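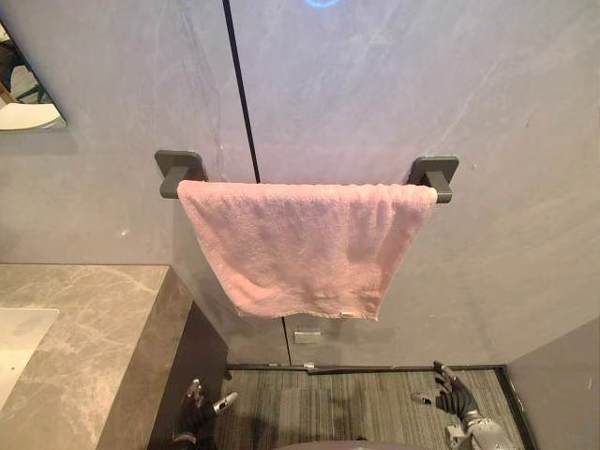

Frequently asked questions

Jivum is a two-person web design studio run by Catrin Watkins and Alun Wogan. These are the things people ask us before hiring us, plus a couple they ask afterward, in a different tone.

How much does a website cost?

More than your nephew charges, less than the agency with the slide in its lobby. After a first call we send one fixed price. It stays fixed unless you add an online store halfway through and describe it as a tweak.

How long does it take?

Most small sites take us six weeks, two of which we spend waiting for your "About us" text. If you already have your text, tell us on the first call and we'll try not to cry. 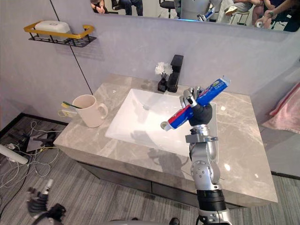 Can you make the logo bigger?

Yes. We will make it bigger, send you both versions side by side, and say nothing. Roughly half our clients go back to the smaller one. The rest have very visible logos and seem happy.

Do you use templates?

For the boring parts, sure. We have our own starter kit called Brilier, which handles menus, forms, footers and the cookie notice. Alun has rewritten it more often than anyone asked him to. The layout, type and color on top of it are done fresh for each client.

Can I have a carousel on my home page?

You can. We'll ask what goes on the second slide, and then we'll ask who is going to see it. On the last site where we checked, for a furniture maker called Prirley, the first slide got nearly all the clicks and the fourth got one, from Catrin, who was testing it.

What about dark mode?

It's an extra, and it takes longer than people expect — your logo was probably drawn for a white background, and so was everything else. If your customers read your site at 2 in the morning, it's worth the money. If you sell gravel, maybe spend it on better photos of gravel.

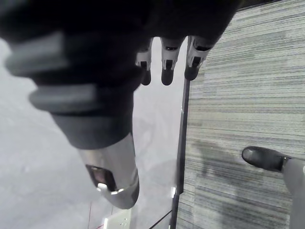
How many fonts am I allowed?

Two. We have gone to three for a client who brought very good cookies. Every extra font file slows the page down, and past a certain point the page starts to look like a ransom note.

Will my site work on phones?

We design the phone version first and show it to you first. You will then look at it on your large office monitor and tell us it seems narrow. Please use the link we text you.

Can I edit the site myself?

Yes, text and pictures both. You get a login, a 40-minute walkthrough by video call, and a short written guide. The guide includes a section called "How to undo that," and it's the one page everybody reads.

Who owns the finished site?

You do, once the last invoice is paid. That covers the design, the code and the images we made for you. Fonts are licensed from whoever drew them, so the license goes in your name from the start.

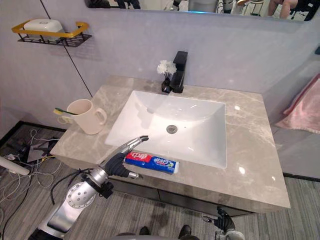

Black faucet, white basin, gray marble counter.

Do you do hosting?

We'll set you up with a host and hand you the passwords. We don't resell hosting anymore. Catrin did it for years and still wakes up when a phone buzzes.

How do I get in touch?

Use the contact form. It has four boxes, and only your email address is required. We answer between 9 and 5, usually the same day. If you write in all caps, Alun gets that one.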